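Laundry bot, week six
Posted by Fidelina Sotelo in January
3 min read

We finally got out of slide decks and into the part of the class I signed up for. The project is simple to state: get a robot arm to take clothes out of a washer or dryer and put them somewhere else. Our team is called Stosley, and the other two teams are Wondumari and Cistano. I don't know who picked the names.

The first thing we learned is that the opening matters more than the clothes. You have to bring the gripper in at an angle that leaves the elbow room to move, and the open door takes away half of your choices. I spent most of a morning on approach poses and kept nine of them.

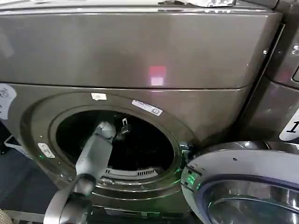 After that I rewrote the part of the code that decides when to close the fingers. The old version closed at a fixed depth, so it depended on how the clothes had landed. The new one waits for contact and then pushes in a little more. It's 40 lines shorter too.

Dark fabric is hard. The depth readings get patchy on it, and the metal drum behind it throws glare. Cistano is trying to fix this with exposure settings. We are trying to get by with touch. 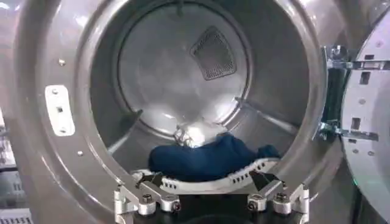
Going in low on the navy piece, with a white one just behind it.

Our log file has 3523 entries now, and I labeled 200 of them by hand over two evenings. I don't recommend doing that in one sitting. The most common label is "grabbed nothing," followed by "grabbed two things."

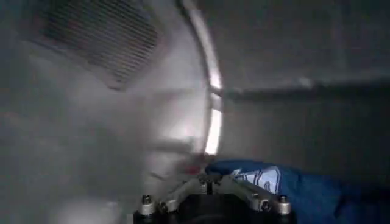 I also changed how we name the runs, so we can search by fabric color and by which side of the drum we aimed for. Wondumari asked for a copy of the script and I sent it.

Next is the lift. Holding a cloth from one point makes it hang in a different shape every time, and our fold planner expects something close to flat. 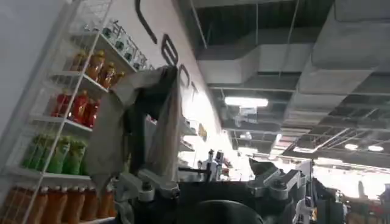

Khaki cloth up in the gripper, shelves on the left.

The write-up is capped at 800 words and I still have to cut the section on approach poses.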